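The second version of the hand-held gripper is finished, apart from the cable clip. I started it in December as something to do in the evenings, and it has taken over most of the spare room and one end of the kitchen.

The idea is simple enough. You hold the tool, a camera looks down over the fingers, and you do ordinary jobs with it while it records. Later the recordings go to Skiltard, the small arm I'm building on the bench at Ostano, our shared workshop. Skiltard has the same fingers, so what I can do by hand it should in theory be able to copy.

Version one had a sloppy linkage. After 200 cycles the fingers no longer met square and I could wobble the tips with a thumbnail. For this one I reamed the holes and used proper steel pins. The play has gone. I also cut the linkages out in the middle and got the whole thing down by 227 grams, which my wrist noticed straight away.

The pads took longest. I printed flat ones first and they slid off anything smooth. The blue ribbed ones grip much better, and they let go cleanly too. I've been trying the tool at home in the bedroom, with the fingers wide open to begin with.

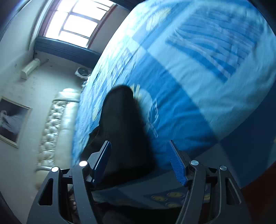

Jeferson Toledo wrote to say that I should stop fiddling with the pads and check the trigger spring, as his own went soft after a few weeks and every recording he made afterwards had the closing force wrong. He uses a heavier spring now and changes it every couple of months.

I've ordered two of the heavier ones. The one fitted at the moment feels fine, but I have no measurements to back that up, so I'll put a luggage scale on it before the next session.

So far I have 162 recordings I'd keep. The rest had the lens knocked or the tips out of view. Cloth is the hardest thing to pick up, and I still pinch too much of it at once.

Next job is the cable clip, then a new mount for Skiltard's wrist. The old one cracked along the layer lines and I've glued it twice already.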